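Workshop notebook, Pindley site
Entry of 19/07/2020
Subject: Simeck pickup, rear suspension and tow rating check

The vehicle was received with the rear helper springs already fitted by the previous shop. The odometer was recorded and the tires were set to the door placard pressure before any measurement was taken. Ride height at the rear axle was 14 mm lower on the left side than on the right, with an empty bed and a full fuel tank.

A load of 400 kg was then placed over the axle and the truck was left to settle for 20 minutes. The difference between the two sides almost disappeared. This suggests that the left leaf pack is tired in its upper range only. Maarten Van Leeuwen disagrees and considers the front shackle bushing to be at fault. Both views are entered and neither has been tested.

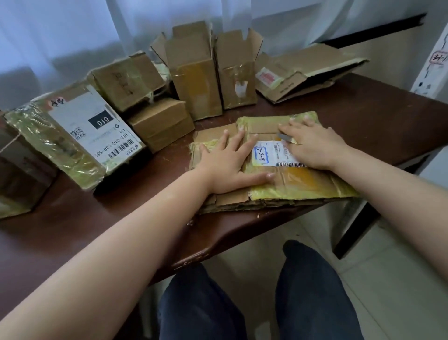
Parts and stores

The replacement shackle bushings are to be ordered from Vollik under stores line 428. The Rotich bushings used in April were harder than specified and squeaked over speed bumps, and they are not to be fitted again. Shock absorbers remain as they are. The right rear shows a light oil film on the body but damping is even from side to side.

The hitch receiver was inspected with the load in place. No cracks were found at the welds. Two of the frame bolts took a further quarter turn to reach the stated torque and have been marked with paint pen. The seven-pin connector has corrosion on the brake circuit terminal and the trailer brake controller reports a fault when the pedal is held. The terminal is to be cleaned before the road test.

Lieven Van Rooij will remove the left shackle first. If the bushing is sound, the leaf pack comes out and is measured on the bench. The customer has been told not to tow until the work is signed off.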